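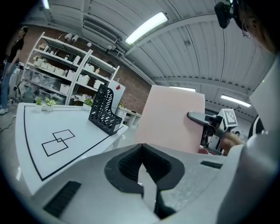 Right, thread time. Gripper build, week whatever. I've put 244 quid into this so far and I regret maybe 30 of it (the servo horn, we'll get to the servo horn)

So for anyone new: I'm making a pair of hand-held grippers at the Kotthorpe shared workshop. You hold one in each hand, do a job with them, record it, and later on an arm has a go at copying you. The arm is a future me problem

The job at the moment is putting a flat pink board into a black mesh magazine file. That's it. That's the whole task. It has eaten my January

Thin flat things are horrible to grip!! My first jaws were bare plastic and the board just swivelled like a pub sign every time I tilted it

Jaws are now lined with black textured foam and cut to a V. I stuck the first lot in with carpet tape, which crept, so it's contact adhesive now and a night under clamps. Much happier

The speckly finish on the body is just how this filament comes out, a few people asked. It's the light grey from Trileck, and no I don't sand it, life is short

Marker cube: the white block with the black square pattern sits on top of the gripper so the software can tell where it is. Print it matt. I did a glossy one first and under strip lights it was useless, there's fluorescent tubes all over that ceiling

The black tape squares on the table are start positions. Yes they overlap. I changed my mind about where things should begin and couldn't face peeling the old one up

OK the servo horn. Bought a metal one, 30 quid with postage, didn't check the spline count, doesn't fit. It lives in a drawer now. If you've got a Huvonine servo please learn from me and measure first

Had 225 clean recordings at last count — clean meaning the tracking didn't wander off halfway through. I'd like a lot more before I train anything but my wrists have opinions

Files are going up once I've fixed the trigger spring, it's too stiff for small hands. The parts list is basically done, I just need to take the stupid horn off it

Also if anyone has a good way of getting contact adhesive off a white tabletop, asking for me, quite urgently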